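Zasska Grippers & Fingers
Home / End effectors / Electric two-finger / Bistar pair kit

Bistar Two-Finger Gripper, Pair Kit for Dual-Arm Robots

In stock. Ships Thursday if ordered before 9 am.
Part no. Bistar 103
Sold as a pair, left and right. Singles on request, ask first.

Quick overview

Electric parallel gripper for light bench work. Two black fingers, swappable. Goes on most small arms with the Pryor adapter plate (not included, see Accessories). One cable per gripper, power and data together. No air line, no compressor, no noise worth mentioning.

Comes with two finger sets so you can try both before you commit. People order the wrong one constantly. Hence the kit.

What's in the box

2 gripper bodies
1 set short fingers (pair)
1 set long tapered fingers (pair)
2 cables, straight plug
8 mounting screws plus spares
Hex key
Printed quick start, the full manual is a download

Short or long fingers?

Short set: bottles, cans, jars, boxes with some stiffness. More contact, less flex at the tip. Slower to get into a crowded bin, the housing gets in the way.

Long tapered set: bags, cards, cloth, anything you need to pick up by an edge or reach between. Tips will flex if you squeeze hard on something solid. Drop the force setting first.

Mixed setup, one of each, is what we run on our own bench and what most dual-arm customers end up with. One arm holds, the other one picks. You loose a bit of symmetry in your code, fine.

Bench notes from our testing

We put the kit up against the Fumomura two-finger we used to carry. Same arms, same controller, same table. Lucienne Brunet ran the tests over most of May and wrote the notes, we only trimmed them.

Rigid items. Bistar with short fingers, no complaints. Closes evenly, and the holding force stays put when the arm moves. Fumomura grips harder at full setting but it overshoots on the close, and thin plastic dents. Turned down it behaves. Then it's slow.

Juice bottle was the one everybody wanted to see. Grip low on the body and stay off the cap. Keep the wrist level before closing or you tip it.

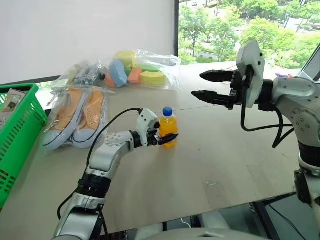

Does the kit work with only one arm connected?

Each gripper has its own address and runs alone, so you can leave the second one in the box until you need it. Set the unused channel to off in the controller or it will throw a timeout at startup.

Bagged goods. Harder. Clear plastic bags slide, fold, and confuse the depth camera. Long fingers win by a lot here. Sneakers in a bag: go for the loose plastic, skip the shoe. Foam blocks in a bag: squeeze anywhere, the foam gives, just watch for the bag sagging to one side on the lift. Small parts in a bag are the worst of the lot, the weight runs to the bottom and the bag swings. Slow the arm down for those.

Basket picking. A slotted basket is fine for the long fingers as long as you come in from above. From the side the tips can catch in a slot. Add a keep-out zone for the rim, takes a minute.

Repeat cycles. 2000 open/close on each unit, no load, then checked for play. Bistar had none we could feel by hand. Fumomura had a little on the right-hand unit. One pair of each, so don't read too much into it.

Cable. Our one real gripe. It leaves the body and needs slack for the wrist, so you get a loop. Tie it to the arm further back than you think you should, then turn the wrist through full travel by hand before powering up. Too tight and it pulls at the connector. Too loose and it drags stuff off the table. A right-angle plug would help, we've asked.

Cameras

Works with a wrist camera. The bracket is extra and fits on top of the body. With long fingers mounted, tilt the camera till both tips are in view when closed. With short fingers you may need the raised bracket, otherwise the housing blocks the lower part of the picture.

Windows behind the table are a pain for exposure. Lock it manually, or pull a shade. Auto exposure plus a shiny bag plus daylight, you'll be chasing your tail.

Controllers

Tested with the Pryor box and with plain serial from a laptop. Pryor is easier, profiles for both finger sets are already in there. Serial is faster to respond but you write your own limits. Please do write limits.

Firmware should be version 10 or later. Older versions mix up left and right when both are plugged in at the same time. Update one at a time.

Swapping fingers

Power off. Two screws per finger. Support the finger while you back the second screw out, it drops. Wipe the seat, fit the new one, snug but not gorilla tight. Power on and run the homing routine with nothing between the fingers. Homing with an object in there gives you a wrong zero and then every grip after that is off.

Accessories

Pryor adapter plate
Camera bracket, standard
Camera bracket, raised
Rubber tip covers, short fingers only
Spare cable
Spare finger set, short
Spare finger set, long tapered

Not a good fit for

Wet areas. Food contact. Hot parts. Anything heavy, look at the bigger Bistar instead. Also not for work next to people without your own safety check, the gripper has no skin sensing and doesnt pretend to.

Returns

Unused kits, full refund. Used kits, we take them back if the fingers and screws are all there and the connector isn't bent. Worn tip covers don't matter, throw those out.

Questions before ordering go to the sales desk, put the arm model and controller in the subject line. Test questions go to Lucienne, she answers in the afternoon.

Related: Bistar single kit / Fumomura two-finger (last units) / Pryor controller box / Wrist camera brackets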